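Home About us Services Prices Journal Contact

About us

Fontana is a small company for bathroom and kitchen plumbing in Skevorbridge. We repair, we replace, and we give advice to people who want to do the work by themselves. We started in one rented room behind a bakery, with one van and a telephone which was answered mostly in the evening. Now we have a workshop, a counter where you can come with your broken part in your hand, and a printed journal that we send to our customers two times a year.

The company has the name of the Italian word for a fountain. We are not Italian, but the founders liked how it sounds, and it was short enough to paint on the door of the van.

What we do

Most of our work is in old apartments. Skevorbridge has many houses where the pipes were changed in parts, a little in each decade, and in one bathroom we can meet three kinds of pipe and four kinds of thread. To work in such houses you need patience and a good box of adapters. We keep 723 different small parts in the drawers of the workshop, and every drawer has a label written by hand. When a customer comes with an old valve, we prefer to look in the drawers first, before we say that the complete unit must be changed.

We install sinks, toilets, bathtubs, showers and water heaters up to the size for a family home. We do not work with gas. For gas we will give you the address of a licensed company, and we do not take any money from them for this.

We also serve Viststead, on the other side of the river. For addresses in Viststead there is a small travel charge, and you will find it on the page with prices. If we have two visits there on the same day, we divide the charge between the two customers. 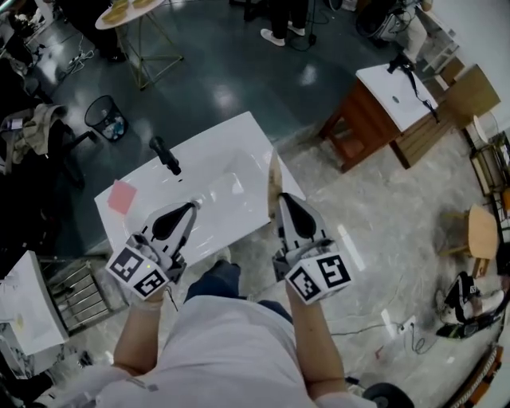
A washbasin with a shallow bowl looks elegant, and we are asked for it more and more often. We are glad to install it, but we like to talk with the customer before. In a shallow bowl the water comes back at you more easily when the faucet is strong. The height of the spout is important, and also the place where the water meets the bowl. If you choose the basin and the faucet in two different stores, please bring us the measurements of both. Many times we could save somebody a trip back to the store in this way.

The color of the faucet is a matter of taste, but the care is not the same for every finish. Black finishes do not like strong acid cleaners. Use a soft cloth and a little soap, and wipe the faucet dry in the evening if your water is hard. In Skevorbridge the water is hard in the whole upper town. In Viststead it is softer, and people there have less white spots on their faucets but they complain about them the same.

How we work

You call or write to us and explain the problem in your own words. It is not necessary to know the names of the parts. "The thing under the sink" is a good beginning, and we will ask the rest. After this we propose a visit. For the visit we ask that the space under the sink is empty and that you know where the main valve of your apartment is. If you do not know it, we will look for it together, and we will tie a small tag on it so you will find it the next time.

Before we start, you receive a price on paper. If we open the wall and discover something different, we stop and we speak with you. The old parts belong to you. Some customers want to keep them and others ask us to take them away, and both are fine with us.

We put our shoes in covers when we come in, and we put a blanket on the floor where the tools will be. We are asked sometimes if we can work without the blanket to be faster. We prefer to keep the blanket.

The workshop and the counter

The counter is open in the mornings, and in the afternoon only by appointment. Here you can buy washers, seals, hoses and traps in small quantity. We sell also one single washer, if one washer is what you need. There is a shelf with used parts in good condition, tested by us, which are sold for half of the price of new ones. Handles for old faucets are the things which people search for the most, and if you have some at home which you do not use, we will be happy to take them.

In August the counter is closed for two weeks. Urgent repairs continue also in this time, but please have a little more patience with the telephone.

Evening courses

In winter we teach a course with the title Plustum. It is a word we made up ourselves, and after some years it stayed. The course has four evenings and it is for people who never held a wrench. You learn to change a seal, to clean a trap, to connect a flexible hose and to recognize when it is better to leave everything and call for help. There are 20 places. We repeat the course if the list is long enough, and those who could not enter the first time are called first.

The price of the course includes the material but not the tools. We lend the tools during the evenings. Please come in clothes that can become dirty, and take off rings and watches before you start.

The journal

Fontana Journal is printed in 1000 copies. It has advice for the house, answers to letters, and one longer article about the history of water in our area. The most requested article until now was the one about the old public wash house in Viststead, and we have no more paper copies of it, but you can read it at the counter. If you have photographs or stories about wells, pumps or wash houses in the region, write to us. We return all photographs after scanning.

Working with us

We take one apprentice every year. We look for a person who is careful, who can be polite at seven in the morning, and who is not afraid of a dirty trap. Experience is not necessary. A letter written by hand is welcome but an email is also good. We answer to all letters, even if sometimes the answer comes late.

This page was last changed on 2022-11-09. For current opening hours please look at the page Contact, or call us before you come.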